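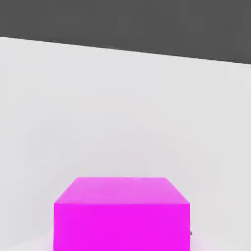 Still pushing cubes in simulation. When do we get the dishes?

2,307 views · 527 likes · 8 shares

benchgrinder_al
I run second shift at a shop that does small brackets and hinge plates. Every few months somebody in the front office forwards me a video and asks if we could have a machine do the deburring and the bin sorting. So I went and looked at what people are training on. A lot of it is like the one up top: one magenta block on a plain gray surface, all of it rendered. My bins have oily parts stacked every which way with chips stuck to them. I'd like to hear from people who have tried a real one on a real floor. Has anybody got chores out of these things yet?

tollhouse_kd
Depends what you call a chore. We have an arm at Brunton that loads a press. It has done that for 3 years and does it fine. The blanks come in the same tray facing the same way. If a tray is loaded backward it stops and somebody walks over.

benchgrinder_al
Right, but then you have a person loading trays. That's the job I was asked to get rid of.

Solange Meireles
I work on the software side, so take this for what it is. People see a cube and think that's all the system can handle. A cube is where you start for the same reason you test a new saw on scrap. You know its size, you know where it is, and if the arm can't reach it you know the trouble is in your code. You can run it all night and nothing breaks. We had a setup at Kavormont where the block task was working by Monday and the mug task took until October. Both were worth doing. I would not sell either one to a machine shop.

pantry_moth
October for a mug. My six year old does mugs.

Solange Meireles
Your six year old had six years.

gravelroad72
I don't buy the scrap wood comparison. When I cut scrap it's still wood. It has knots and it pinches the blade. A rendered block has no grease on it and it doesn't roll under the bench. You can get very good at that and still know nothing about the bench.

Solange Meireles
You can put friction and weight in, and you can vary them. Change the colors, move the lights, change the size of the block. It helps more than you'd think. I agree it doesn't get you all the way.

Crisóforo Zamudio
I do maintenance for a commercial laundry. We trialed a towel folder from Mudar. Flat towels, good. Bath mats, not good. Fitted sheets we didn't even try, the rep told us up front. It was slower than my two best people and faster than everybody else, and it didn't call in sick. We kept it for the hand towels. So my answer is yes, they can do chores, if you pick the chore and keep everything else away from it.

pantry_moth
What did it do with the mats?

Crisóforo Zamudio
Picked up a corner, dropped it, picked up the same corner. I had to pull the plug at lunch. The rubber backing grabs the belt.

tollhouse_kd
That's the same story as our press. Controlled input, works. Mixed input, somebody babysits.

ninaquilts
Household side of this. I have a Jerby floor vac and I would not give it up, but I pick up the floor before I run it. Cords, socks, dog toys. My husband says that means it doesn't work. I say I used to pick up the floor AND vacuum. We have not settled this.

gravelroad72
Your husband is right.

ninaquilts
He'll be thrilled. He also doesn't run the vacuum.

benchgrinder_al
OK, useful. What I'm getting is I shouldn't ask for bin sorting. I could maybe ask for one part number, fixtured, one edge to deburr. We run enough of the long hinge plate to make that worth pricing.

Crisóforo Zamudio
Ask for a trial with your own parts, dirty, on your own floor. If they want you to mail them clean samples, say no.

Solange Meireles
Seconding that. Also ask what it does when it misses. Does it stop, try again, or keep going with nothing in the gripper? Get them to show you a miss.

gravelroad72
And get the service rate in writing.

benchgrinder_al
Will do. Two quotes requested. I'll post the numbers when they come in.

14 comments hidden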